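Filed under: Home & Storage > Tried It

The Pendgate drawer and bin system, after one long September

I don't trust organizing products. Most of them sell you the feeling of having cleaned up, and that feeling is gone by the time the packaging is in the recycling. So when my sister-in-law, Kirsty Entwistle, told me the Pendgate modular system had "sorted out" her sewing room, I asked to see the sewing room. It looked good. It also looked like a room where no sewing had been done lately.

I bought the starter set anyway. My craft corner is half of a spare bedroom, and by late summer I couldn't find the seam ripper without emptying two bags onto the bed. The set is a low frame, four drawers, a label pack and a booklet that talks about your "storage journey." I skipped the booklet and regretted it a little, as the one useful page in it explains that the drawer runners are handed left and right. They look identical. I put two in wrong and had to take the whole side off again.

Assembly took me an evening. The box says 35 minutes, and I suppose a person could do it in that if they had built one before and weren't also looking for a screwdriver. The panels were flat, the holes lined up, and nothing was missing. I'll give Pendgate that much. The last flat-pack thing I bought was a Fodance side table, and it still leans.

The claims are where I start to grumble. Each drawer is supposed to hold "up to 400 skeins or equivalent." Equivalent to what? Embroidery floss, it must be, since I could get nine balls of ordinary worsted yarn in one before it stopped closing. The drawers are also shallow at the back, where the frame narrows, and you don't notice until you push something tall in and the drawer stops short.
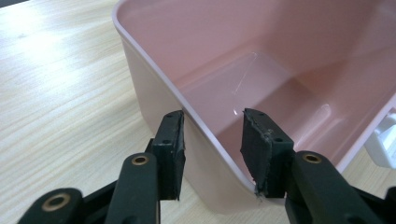 The labels are worse. They are clear, with a gray border, and they peel at the corners if you so much as brush past them with a sleeve. By the second week I had replaced all four with masking tape and a marker, and the masking tape is still there. The label pack is listed as an eight-dollar value, which I would like explained.

Then there's the matter of whether a system does anything a shelf and a few plain bins wouldn't. My neighbor Laurier Arsenault quilts far more than I do and keeps everything in mismatched containers from the discount aisle, stacked by color of fabric. She finds things faster than I can. She did admire the drawers, and opened and shut the top one several times, but she didn't ask where I got it.

What I do like is the sliding. The drawers run smoothly even when packed with fabric, and they stop before they fall out. Pendgate says the runners are tested to 4,000 openings. I can't check that. I can say that I've been in and out of the top drawer every day for a month and it moves the way it did at the start. The second one down has picked up a squeak, only when closing.

The frame is less convincing. On carpet it rocks. There are leveling feet, but they turn so stiffly that I needed pliers, and one of them backed itself out again. A folded piece of card under the left corner has fixed it for now.

I also tried the add-on tray, sold separately, for buttons and bobbins. Don't bother. The dividers lift when you pull the drawer quickly and everything small slides underneath. A muffin tin does the same job and you probably have one.

Would I buy it again? At full price, no. At the sale price, for someone with a hard floor and a lot of flat things to store - paper, patterns, fat quarters - maybe. Yarn people should look elsewhere. I had a look at the Bruvumska version in the store too, and the drawers are deeper, but it costs more and the one on display had a handle missing.

Mine is staying because I've built it and I don't want to take it apart. The seam ripper lives in the top drawer now, on the right. Two stars for the labels, four for the runners, three overall.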